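Brokwood Kitchens Working Group
Notes of the January meeting

Present: Kimie Murakami (chair), Blair Skinner, Ozan Kahraman, Takumi Takagi (notes)
Apologies: Botond Kocsis

1. Notes of last meeting
Agreed, with "Sulstead" spelt correctly in item 4.

2. Visit to Kesov open day
Blair and Ozan went to the demonstration at the Sulstead site. It started at 13:00, though the first talk overran. Blair said the talk promised a good deal about packing lunches and the demonstration had a toy loaf and a basket on a clean white table. Our trays are crowded and the rolls squash.

Ozan was more taken with it. He thought two arms sharing a table was closer to our packing bench than the single arm we saw at Nygård. Blair asked the Kesov staff how often a person has to step in. She was told this "depends on the task" and did not get a figure. She asked again at the end and was given a brochure.

Kimie asked whether anyone had seen it handle real bread. Neither had. Ozan said soft items were mentioned as coming later in the year. Blair asked for it to be noted that Nygård told us the same thing last January.
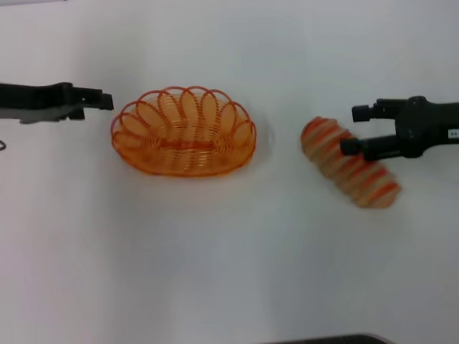

Item 2: Kesov demonstration, toy loaf and orange wire basket.

3. Cost
The leaflet gives 2571 a month on a 60 month term, with servicing extra. Kimie would not take this further without the servicing price in writing. Takumi pointed out that the packing bench is only in use on weekday mornings.

4. Actions
Ozan to ask Kesov for a trial using our own rolls and trays.
Blair to send Kesov 12 written questions, the first being how often staff step in.
Botond to be asked for the bench measurements.
No deposit to be paid meanwhile.

5. Any other business
The slicer guard is still loose. Takumi to chase.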